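How to set tire pressure for a track day

Check pressures in the paddock, before the first run. Start 2 psi under your road setting.

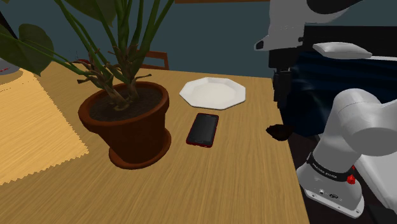 Fouad Karam: Does that go for semi-slicks too?

Yes - same start, then adjust. Drive 8 laps, come straight in and read all four tires within two minutes. Write the numbers down.

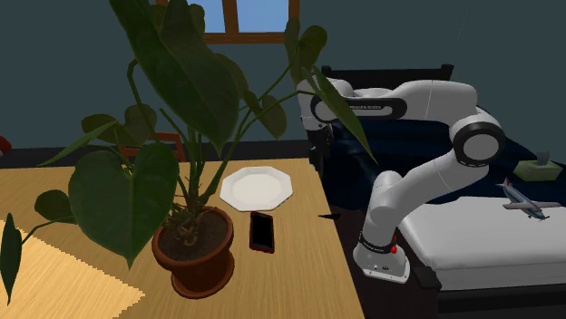 Potted plant on the table

Bleed each tire back to your target, fronts first.

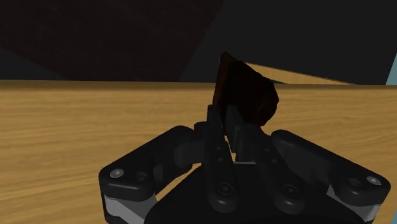
Go out again and repeat. Reset to road pressure before driving home.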